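Dremden District Board of Health
Minutes of the Regular Meeting, 24 Mar 2025

The meeting was called to order by the Chair, Milagros Bustos, at 10 a.m. in the Kinnear Room. A quorum was present. The minutes of the January meeting were approved as circulated.

1. Seasonal influenza report
The Health Officer, Tadeo Cisternas, reported 28 hospital admissions for influenza in the district since the last meeting, down from the January total. One long-term care home in Karnel remains under visitor restrictions. Members asked whether school absences were still being reported weekly. Mr. Cisternas confirmed that they were, with the exception of two schools in Bruvton.

2. Vaccine supply
The district holds 800 doses of influenza vaccine. Staff recommended that walk-in hours at the Bruvton clinic continue on Saturdays until the supply is used or expires. A member questioned the staffing cost — the clinic is paid at the weekend rate — and asked for a written breakdown. The recommendation was adopted, with one member opposed. 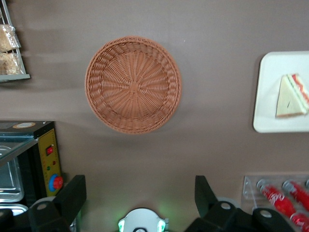 The Board then considered the request from Karnel for a second mobile clinic. Mr. Cisternas stated that the present vehicle made 17 stops in January and that two were canceled for lack of a nurse. The Chair noted that a second vehicle would not address the nursing shortage. The request was tabled.

3. Public comment
One resident spoke on the wait for measles records requested by telephone. Staff will reply in writing.

4. Adjournment
There being no further business, the meeting was adjourned at 11:28 a.m.

Respectfully submitted,
Clerk to the Board

Contact the Clerk | © 2025 Dremden District Board of Health | Back to top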